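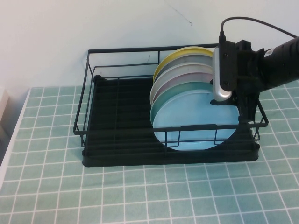
Is the Lutau accordion parade still held in November, and do you need a ticket?

It's still held, and the parade itself is free. You only pay for the evening concert in Prastero hall, 12 euros at the door, cash. Get there by 5 p.m. if you want to sit. Last year 96 accordions entered the square and played the same waltz, more or less at the same time.
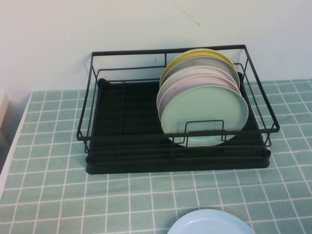
The concert is calmer. Lenni Saarela plays first, then the town band does its 23-minute polka - longer if the conductor is enjoying himself. Bring a hat, the hall's heating is mostly a rumor.
Joonas Ikonen

18 people found this helpful

I went once and it rained. Don't know about tickets, my cousin had them. The sausages were good.

Free parade, paid concert, as above. Parking behind the Räsänen bakery closes at noon, so take the Turkus bus. It fills up with accordion cases, and the cases get the seats.

Share (12)

Comments (3)

Is the stone-throwing contest the same weekend?

No, they moved it to spring after the greenhouse.

Which waltz?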